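Traretti Fabric Shaver: my take after a whole winter of sweaters

January 8, 2026

I bought the Traretti back in August, when nobody in their right mind is thinking about wool, and paid $39 for it. I've used it most weekends since the weather turned, so I figure I've earned an opinion by now. 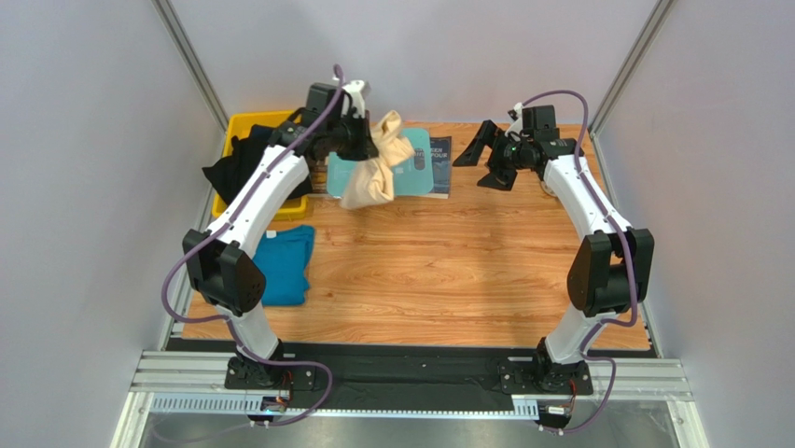

My old shaver was a little battery thing that chewed a hole in my favorite cardigan, so I was nervous going in. The Traretti has a wider head and three height settings, and the lowest one is gentle enough for most of what I own. It does want the fabric flat, though! Anything crumpled up like that beige garment hanging over the teal-blue tray or board needs to be smoothed out first, or the blades will grab a fold. I lay mine on a folded towel and pull it snug with my free hand.

How it does on different fabrics

Wool and fleece are where it shines. I did a whole blanket in one evening (with the TV on, and yes, I had to turn the volume up) and the pills came off in a couple of passes. Acrylic takes longer, and I sometimes have to go back over the elbows. 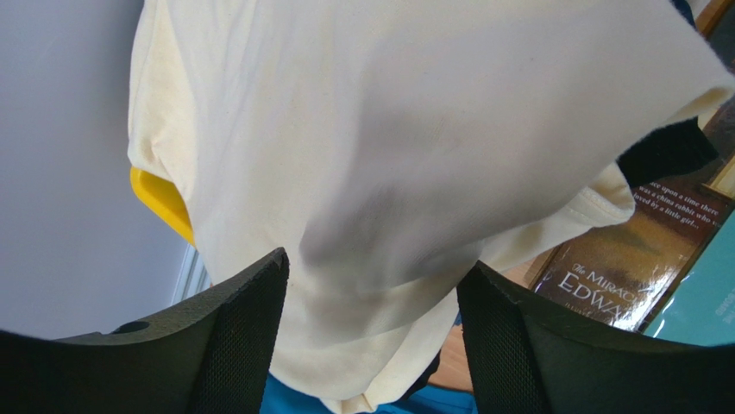
Cotton is more of a mixed bag. The fuzz comes off, but you need a light touch near seams and hems – I nicked a thread on a pillowcase in my first week and I've stayed well clear of stitching ever since. On thin knits I wouldn't go below the middle setting.

Battery and noise

A full charge gets me through five or six sweaters. It charges by USB, and the cord is too short to use while it's plugged into my wall outlet, so I top it up the night before. The noise is a low buzz, quieter than my hair clippers but enough to send the cat upstairs.
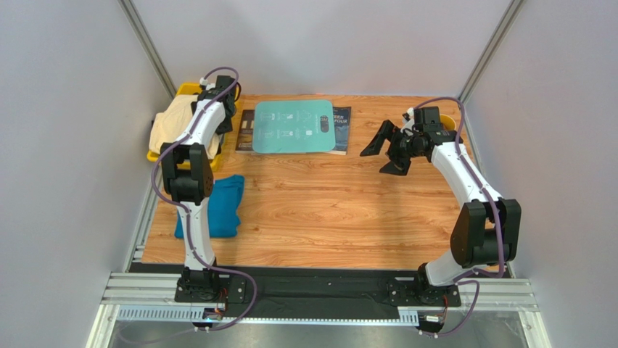 Wood-grain tabletop, light gray walls on both sides.

The lint cup could be bigger. I empty it twice per sweater, and the lid is stiff, so I've dumped fluff down my front more than once. I looked at the Varia before buying this one. Its cup is larger, but it only has one height setting and I wanted the choice.
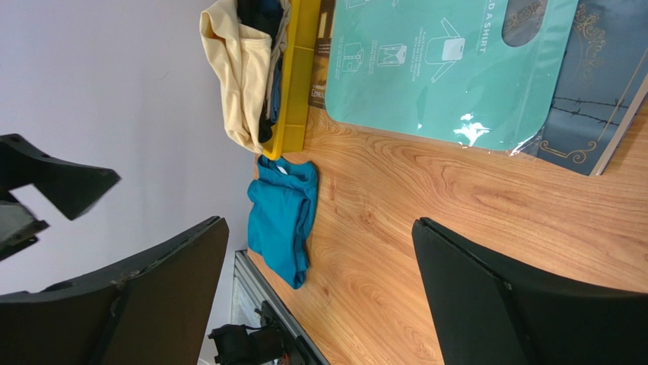
Would I buy it again?

Yes, I would, mostly for the blanket. Spare blades come in a pack of two and I haven't needed one yet. If they fix that lid I'll get another for my sister.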